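Anlaufpunkte in Edelstahlschüsseln: Pflegemittel kaufen oder lassen?

Küche & Haushalt > Reinigung
Gefragt von Keisha Esposito

Hallo zusammen,

ich habe von meiner Schwiegermutter mehrere Edelstahlschüsseln übernommen, dazu zwei Töpfe. Alles gut in Schuss, nur sind innen überall regenbogenfarbige Schlieren und in einem Topf weiße Flecken, die nach dem Spülen wieder da sind. In der Küchenabteilung hat man mir Flusex empfohlen, eine Paste, die laut Packung "die Passivschicht erneuert und 12 Monate versiegelt". Die Tube kostet so viel wie eine neue kleine Schüssel. Als ich nachgefragt habe, was genau da versiegelt wird, kam nur, das sei eben ein Pflegeprodukt für Edelstahl und normales Spülmittel würde das Material auf Dauer auslaugen.

Das klingt für mich nach Unsinn, aber ich bin keine Chemikerin. Außerdem lese ich überall etwas anderes: Natron, Essig, Zitronensäure, Zahnpasta, Kartoffelschalen, Backofenspray. Alles davon kann ja kaum stimmen. Wer hat das wirklich mal verglichen und nicht bloß irgendwo abgeschrieben? Und kann man mit Säure etwas kaputt machen?

Unser Wasser ist ziemlich hart, falls das eine Rolle spielt.

Imani Strickland
Als hilfreich markiert

Deine Skepsis ist berechtigt. Die Passivschicht bei Edelstahl ist eine hauchdünne Chromoxidschicht, und die bildet sich an der Luft von selbst neu, wenn die Oberfläche sauber ist. Dafür muss man nichts auftragen. Spülmittel laugt da auch nichts aus, sonst gäbe es in keiner Großküche mehr eine Schüssel.

Die beiden Sachen, die du beschreibst, sind verschieden, haben aber dieselbe Lösung. Die bunten Schlieren sind Anlauffarben vom Erhitzen oder ein dünner Mineralfilm, die weißen Flecken sind bei hartem Wasser fast immer Kalk. Beides geht mit verdünnter Zitronensäure weg. Ich nehme einen gestrichenen Esslöffel Pulver auf 800 ml lauwarmes Wasser, lasse das 8 Minuten stehen, wische mit einem weichen Tuch nach und spüle gründlich aus. Nicht aufkochen, sonst kann sich ein schwer löslicher Belag bilden, den man dann erst recht nicht mehr loswird.

Zur Paste: Ich habe Flusex und das ältere Mittel von Vasine beide zu Hause gehabt. Eine Hälfte der Schüssel mit Paste, die andere mit Zitronensäure. Nach dem Abtrocknen konnte ich die Seiten nicht auseinanderhalten, mein Mann auch nicht, und der wusste nicht, welche welche war. Das ist natürlich kein Labortest. Von einer Versiegelung habe ich jedenfalls nichts gemerkt, nach zwei Wochen waren die Kalkflecken auf beiden Seiten wieder da.

Was man lassen sollte: Stahlwolle (Kratzer, und Reste davon können rosten), Chlorreiniger und Salz in kaltem Wasser stehen lassen. Vom Salz gibt es kleine Löcher, und die poliert keine Paste der Welt wieder weg. Zahnpasta scheuert, manche mehr, manche weniger, und auf glänzenden Flächen sieht man das später im Gegenlicht.
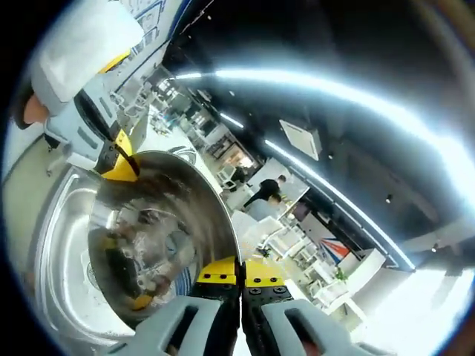 Große Schüssel aus poliertem Edelstahl mit dickem, gerolltem Rand.

Noch ein Punkt, weil du von Glanz nichts geschrieben hast: Auf spiegelnden Flächen fällt jeder Tropfen auf, auf gebürsteten kaum. Wer sich über Flecken ärgert, sollte zuerst beim Abtrocknen anfangen. Ein Geschirrtuch ohne Weichspüler reicht.

Watthorpe
Ich benutze seit Jahren Essigessenz und hatte nie Probleme. Einfach rein, warten, fertig. Stinkt halt. An die Dichtungen der Spülmaschine würde ich sie allerdings nicht lassen.

Die Kartoffelschalen habe ich auch probiert. Hat nichts gebracht außer nassen Kartoffelschalen.

Haverford
Also ich finde Flusex gut. Klar ist es teuer, aber der Topf glänzt danach wie neu. Bei mir steht auf der Tube "3.000-fach bewährt", irgendwas wird schon dran sein.

Kommentar von Imani Strickland:
Bewährt bei wem und wobei? Das steht auf meiner Tube auch, eine Quelle dazu habe ich nicht gefunden. Dass es glänzt, bestreite ich gar nicht, da ist ein feines Poliermittel drin. Bei eingebranntem Zeug kann das sogar nützlich sein. Für Kalk ist es rausgeworfenes Geld.

Kommentar von Keisha Esposito:
Danke euch! Zitronensäure hatte ich noch vom Entkalken im Schrank. Die Schlieren sind weg, im Topf mache ich morgen noch eine zweite Runde. Die Paste bleibt im Laden.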